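I have loaded a dishwasher most evenings of my adult life and never once thought of it as difficult. Boring, yes. A cause of low-level marital warfare, certainly. But difficult? Then I spent a morning in Clusham watching a machine try to do it, and I came home and looked at my own kitchen with something close to awe.

The flat belongs to Drillard, a small firm that has spent 14 months on one question: can a robot clear up after supper? They've fitted out a proper kitchen, with white cupboards and a double sink and a dishwasher, and they let me stand in the corner with a mug of tea as long as I promised not to help. (I'm a terrible helper. I had to put my free hand in my pocket.)

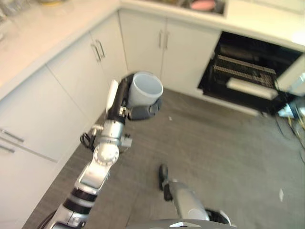
What struck me first was how much thinking goes into a cup. You and I know what a cup weighs before we touch it, and if we're wrong we put it right without noticing. A machine has to decide how hard to squeeze, which way up the thing should go and where its own elbow will be on the way down. The team told me they had logged 287 attempts at moving one cup from worktop to rack, and they spoke about attempt 287 the way other people talk about a child's first steps!

Plates are worse. They're thin and they lie flat, so there's hardly anything to get hold of, and then they have to be tipped on edge and slotted between two rows of prongs. On a good day, I was told, it manages 70 per cent of them. I asked what happened to the rest and got a rather pained look.

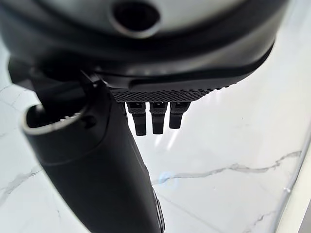
So could you buy one and leave it to do the washing-up tonight? Not for an ordinary home, and not soon. The people I spoke to would be happy to see one working unsupervised in a canteen kitchen first, where every plate is the same and the cat doesn't wander through.

That fits with what I'd seen in January at Zerkinau, a parts maker whose packing line runs quite happily with 6 robot arms. Same boxes, same height, same light, all day long. A shop floor can be arranged to suit the machine – my kitchen is arranged to suit whoever was in it last. There'll be a pan soaking, vegetables waiting to be washed, a fork under something. I do a dozen little bits of sorting before I even open the dishwasher door, and I couldn't write down the rules for any of them.

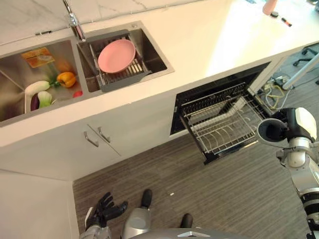

Guérin thinks I'm being far too gloomy about all this, and told me over the phone that people said much the same about robot vacuums, then bought one anyway and moved the chairs. Nobody minds a slow machine, the argument went, if it's slow while you're asleep. Give it the whole night for one rack of plates and who's counting?

I do see the appeal. I'd happily go up to bed and leave something pottering about downstairs until five in the morning, provided it didn't drop my good bowls. But I'd want to trust it with those bowls, and for now I don't. I loaded the dishwasher myself when I got home, in under four minutes, and then my husband came in and moved all the cups.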